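Third walk-through of the year, and the first one I've written up for everybody and not just for my own notebook. I run the refill and reuse counter at Usedstead, where you bring in your jars and tubs, we wash them, fill them with soap or rice or whatever, and off you go. The checklist covers the wash room, the bulk bins, the returned takeout boxes and the back door. Ticks mean fine on the day. A blank box means I want something done before the next round in November.

## 1. Returned containers, intake side

- [x] **Dirty crates kept apart from clean crates.** Yes! Gray for dirty, white for clean, and the tape line on the floor is still holding up.
- [x] **Chipped or cracked jars pulled out.** I found one hairline crack in a jar that had already been passed. Hold them up to the window, please, the ceiling light hides everything.
- [ ] **Box labels readable.** The takeout boxes that come back from Kumsa have a wash-count sticker on the base, and on a lot of them the ink has gone to a pink smear. If we can't read the count we can't retire the box. I'd like to try the punched tags instead (they cost a bit more, I know).
- [x] **Gloves at the intake table.** Two sizes, both stocked.
- [x] **Lids matched or binned.** Much better than in spring. The odd-lid tub used to be taller than me.
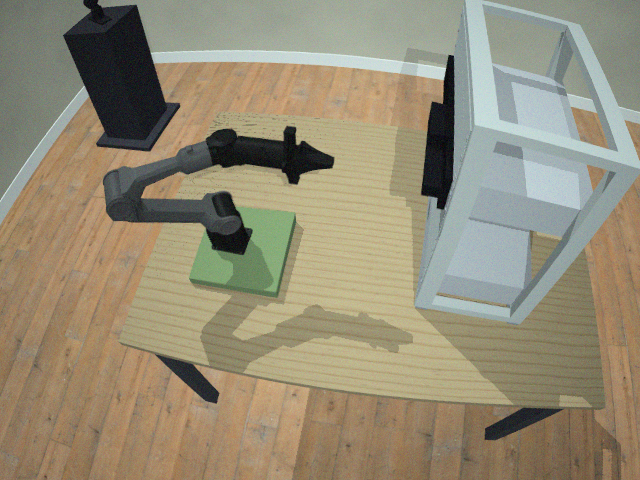
*Arm on its green plate, wooden table.*

## 2. Wash room

- [x] **Floor dry and clear of hoses.** It was dry when I walked in at opening and dry when I went back after lunch, so I'm happy.
- [ ] **Thermometer checked against the spare.** They disagree by 4 degrees. I don't know which one is lying. Until we get a third one to settle it, go by whichever reads lower and give the load the extra time.
- [x] **Rinse aid stored below shoulder height.** Moved since last time. Thank you, my neck is grateful.
- [x] **Machine filter emptied.** Emptied, rinsed, put back the right way round. There was a whole bay leaf in it.
- [ ] **Drying racks.** The bottom shelf on the left one has started to rust at the weld. It isn't near anything sharp and it isn't wobbling, but rust flakes and clean jars don't mix, so that shelf stays empty for now. Sand it and paint it, or swap it. I'd swap it.
- [x] **Air-dry time posted where people can see it.** 45 minutes, upside down, no tea towels. I still catch people using tea towels. I have been one of those people.

A word on the wash bill while I'm here, because three of you asked. The boxes only make sense for a café if each one goes out enough times to beat the price of the throwaway kind. For the size Kumsa uses we worked that out at 31 trips. Plenty of boxes have gone well past that and a few vanished on their first night out, which hurts. We've washed 3,612 boxes since the scheme opened, and I can tell you the racks feel every one of them.

## 3. Bulk bins and pumps

- [x] **Scoops hung up and not left in the bins.** All hanging. The lentil scoop has a new string.
- [x] **Allergen cards facing out.** All facing out, though the cashew one is bleaching in the sun. Reprint when somebody's at the printer anyway.
- [ ] **Soap pumps seated properly.** The laundry liquid from Guno comes in those big square drums and our pump collars don't quite bite on the thread. I got a slow drip down the side — nothing dramatic, but the tiles under it are slick. Drip tray now, proper collar as soon as it's in.
- [x] **Scales zeroed with an empty jar.** Fine on both.
- [x] **Step stool.** Rubber feet all present. Somebody has glued the loose one back on very neatly.
- [ ] **Drum lifting.** A full drum is a two-person job. I wrote that last time, and then I walked in and saw one coming off the trolley with one pair of arms under it. Please wait for a second pair! 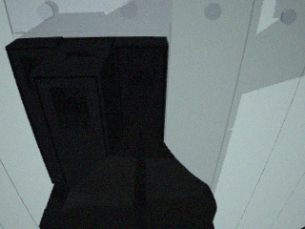 Milorholm left a comment on the shared copy to say that their shop had the same drip with the same drums, and that a flat rubber washer from the plumbing aisle fixed it for pocket change. They also asked whether we decant into smaller jugs first, which they do for the heavy stuff, and reckon it saves more backs than any poster.

I like both ideas. The washer I'll try this week. Decanting means another set of jugs to wash and label, so I want to think about where they'd live, but for the laundry liquid I think it's worth it. I've left the pump box blank until I've seen a full day without a drip.

## 4. Shop floor

- [x] **Aisles wide enough for a stroller.** Yes, and for a stroller plus a person with a crate, which is our real-life test.
- [x] **Return bin not overflowing.** Three-quarters full at closing. Fridays it fills up fast, so empty it before the evening rush.
- [x] **Fire extinguisher.** Gauge in the green, tag in date, and I can reach it without moving a display.
- [ ] **Deposit sign.** It still has the old amount on the window side. People see one number from the street and another at the till and then they're cross with whoever's standing there, quite rightly.
- [x] **Shelves fixed to the wall.** I gave every one of them a good tug.
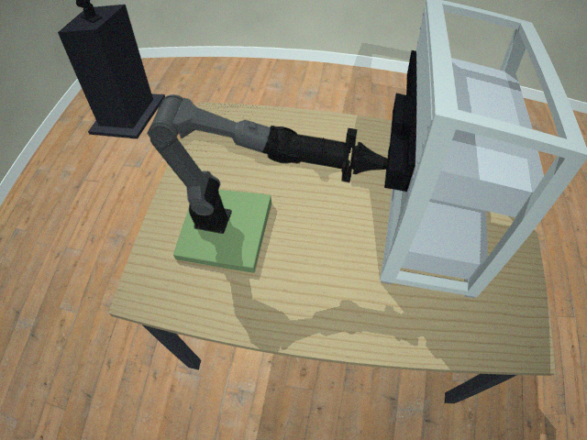 ## 5. Back door and waste

- [x] **Exit clear.** Clear both times I looked.
- [ ] **Door closer.** It slams. It's going to have somebody's fingers one day. There's a little screw on the arm of the closer that slows it down, and I turned it as far as I dared, but it needs someone who knows which way is which.
- [x] **Broken glass bucket lidded and labeled.** Good, and not too full.
- [x] **Cardboard flattened.** Mostly. I flattened the rest.
- [ ] **Outside light.** Flickers for the first minute after it comes on. Try a new bulb before we pay for anything bigger.

## To do before the next round

1. New pump collar or the rubber washer, and a dry day to prove it.
2. Third thermometer.
3. Rusty shelf off the left drying rack.
4. Window side of the deposit sign.
5. Door closer, then the outside light.
6. Ask Kumsa if they're okay with punched tags on the boxes.

If you fix one of these, write it in the margin with your initials and leave the box for me to tick when I've looked at it.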